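Report on the Visit to the Kaczmarczyk Kitchen Surfaces Fair

Members of the Samow Housing Association attended the spring fair on Sunday, March 1, 2026. The purpose of the visit was to review materials for the kitchen renewal program, which covers 90 apartments. The group was led by Roman Wieczorek.

Countertops and Wall Tile

Leena Nieminen of Prandotano received the group and spoke on the care of natural stone. Marble remains popular with residents but stains easily – lemon juice and vinegar are the usual causes. She advised sealing it every nine months and wiping spills the same day. Tile in tan and beige shades was recommended for small kitchens, with narrow grout lines to limit cleaning. 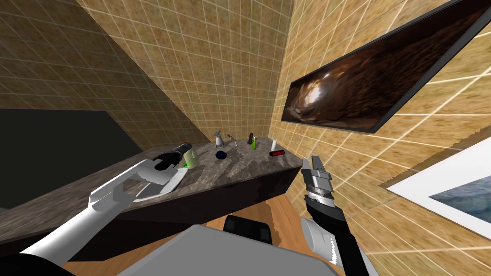
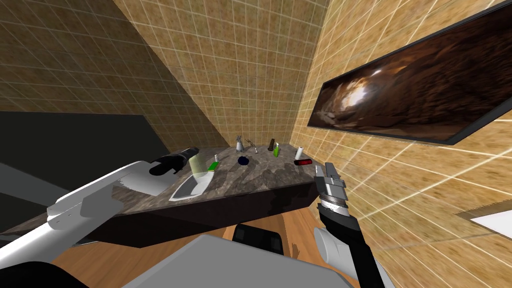 Marble counter with tiled walls, both views.
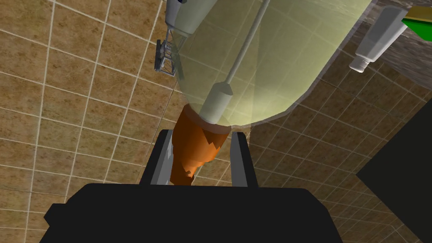
Costs and Delivery

Mustix quoted a delivery time of 19 working days for cut stone and offered a reduced rate on orders above 200 square meters. Installation is priced separately. The group asked for a written quote that includes removal of the old counters.

Next Steps

Samples of three sealants have been requested. Residents may view them in the association office during regular hours.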